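# Notes for Unit 6: Getting People to Work Without a Car

Okay, picking up where we left off with trip chains. 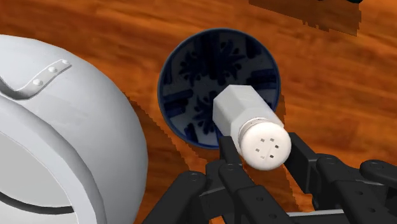 A trip chain is any run of errands you'd string together between leaving home and getting back. Home, daycare, work, grocery store, home. I used to skip this part of the course and go straight to bike lanes, and every year somebody in the back row would ask "but what about my kid?" So now we start with the kid.

**The Restrepo survey**

You should have read the summary from the Restrepo neighborhood by now (if you haven't, it's short, go do it!). The team led by Katherine Tello collected 1,574 travel diaries over one February. I love that they picked February. Most surveys go out in nice weather and then everyone acts surprised when ridership falls off in winter.

Things I want you to notice:

- People were asked to log every stop, even a two-minute one at the mailbox.
- Walking legs under a block got dropped. I disagree with that choice and we'll argue about it in section.
- Only 130 of the diaries came from people who work nights. Keep that in mind before you say anything about "commuters" in general.

**Distance vs. effort**

Riders don't feel miles, they feel hills, left turns and red lights. Take the two routes from Wallow to the Amora transit center. The one along the creek is longer on paper, and it's the one I ride, every time - the short one has a climb right after a stop sign and you hit it with no speed at all. When you do your own route audit, write down where you had to put a foot down. It's the most useful column on the sheet.

**Employer programs**

Arnulfo Mamani is visiting from Grodow to talk about what his company did with its parking money. Quick background so you can ask him good questions: parking at Grodow used to be free, and now staff who give up their space get 5 dollars a day in their paycheck. Same budget, different pocket. Ask him about rainy days. Ask him about the people who drive twice a week, who were the hardest group to write rules for.

Terms to know: *cash-out*, *mode share*, *guaranteed ride home* (a free cab if you get stuck at work, basically).

**For next time**

Keep your own travel diary, every stop, and bring it on paper. Route audits can be done in pairs. Chapter 6 is optional but the part on bike parking is really good, and I'll probably end up quoting it anyway.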